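When the right arm let go

Suryani Menon had her hand on the shelf when it happened. Not in the way, she says. Near.

"I was straightening a cup. Arm was holding position, I thought. Then the shoulder just went soft and the whole thing came down on the wood."

No injury, one cracked finger pad. But it was the third drop in a month at Kisitz, the small Ronley shop where she and Amirul Oei teach a pair of arms to sort and stack cups. Oei does the wiring and most of the swearing.

He blamed software first. "Two nights reading logs. Waste of time." The logs did show one thing: the right side lost power for 488 milliseconds, came back, and never told the controller. So the left arm carried on like its partner was fine.

The cause was a connector. A crimp at the right base, made in a hurry last November, good enough until the arm reached far out across the table. Oei pulled it apart with two fingers. "I made that one. Put that in."

Menon is less bothered by the crimp than by the silence after it. "A wire fails, ok, wires fail. But the other arm should of stopped." It does now. Any dropout on one side halts both, and you have to walk over and reset by hand.
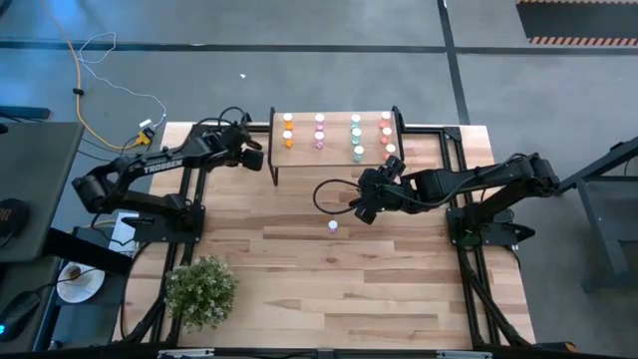
They've run 760 cycles since the fix with no drops. Menon wants 1,000 before anyone reaches over the table with power on, her included. Oei thinks that's too many and has said so, alot.

Still open: the arms have no brakes, so a real power loss means they fall, whatever the code says. Oei has a counterweight sketched out. Menon would prefer a rule about hands.

"We'll probly do both," she says. "His takes longer."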